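Dromar 457 Boundary Rope Cover
Foam boundary marker for cricket grounds, with sponsor sleeve

The Dromar 457 is a sectional foam cover that fits over an existing boundary rope. Each section has a triangular profile and takes a replaceable printed sleeve, so a club can change its sponsor artwork between competitions without replacing the foam.

Specification
Section length: 200 cm
Height: 36 cm
Core: closed-cell polyethylene foam
Sleeve: coated polyester, UV-stable print, zip along base
Rope channel: open slot, underside
Joining method: hook-and-loop tabs, both ends
Weight per section: 7 lb

Fitting
Lay the rope first and tension it. Press each section down over the rope with the zip facing the stands. Overlap the tabs fully at each joint. On tight curves, leave the upper tab loose until the neighboring section is in place. Sections can be cut with a long-bladed knife, but cut ends must be sealed with the tape supplied.

Artwork
Sleeves are printed on both faces. The outfield face may be left plain where competition rules restrict advertising. Send artwork as vector files at full size, with all text converted to outlines. Proofs are issued by Elfriede Fankhauser at the Leswood print shop and must be approved in writing. Orders for a season opening in September should be placed before the summer shutdown.

Care and storage
Hose down with cold water after use. Do not use solvents or a pressure washer on printed faces. Stack sections flat, no more than seven high, in a dry store.
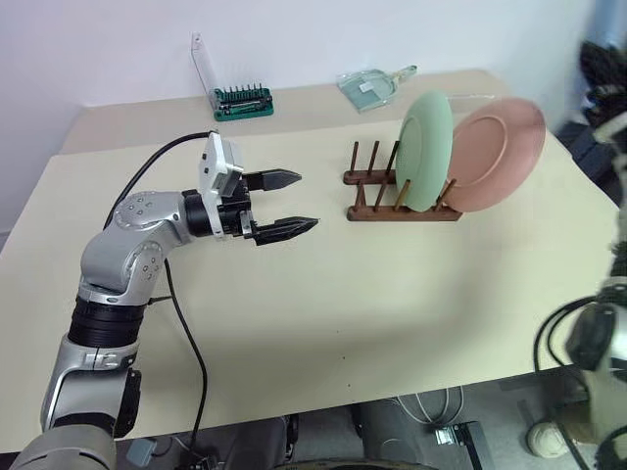 Sleeves may be removed and machine washed on a cool cycle. Line dry only. Close the zip before washing.

Spares
457-S Replacement sleeve, plain white
457-P Replacement sleeve, printed
457-T Sealing tape, one roll
457-H Tab set, pair

Ordering
Sold in cartons of four sections. Part cartons are not supplied. For full-circuit quotations, send the measured rope length to Harish Tripathi, ground equipment desk.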